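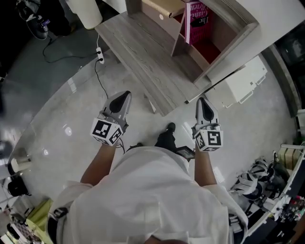 Re: [castside-rooms] Desk corner, power and shelf load

From: Sum-yee Lui
To: castside-rooms list
Date: April 19, 2019

Kwan-ho Lui wrote:
> Two questions before I order anything for the study. Can the power
> strip stay on the floor by the left leg of the desk, or should it be
> mounted underneath? And is the shelf unit at the far end good for
> more books? I would like to move the Lau binders there.
> The Masturico shelf is full.

Mount it. A strip on the floor next to the leg collects dust, and the cord runs out over open floor where people walk. Nornard sells a steel tray 449 mm long that takes a standard strip. Fix it 50 mm in from the rear edge, with the outlets facing down and toward the wall. Drill to a depth well short of the top – check the thickness first, I have only the old drawing.

On the shelf unit: put the binders in the lower compartment, the one with the red panel, and leave the upper part for light items. The pink book can stay where it is. The flat tan box on top should come down before you move the unit.

The white drawer unit can go under the desk if the clearance allows it. Mine needed 19 mm more than I had, so measure with the handles included. Leave 80 mm between it and the tray so the plugs can be reached.

The wastebasket can stay beside the desk. Route the second black cable along the wall and clip it before the tray goes up.

Please send the underside measurement to the list when you have it.

Sum-yee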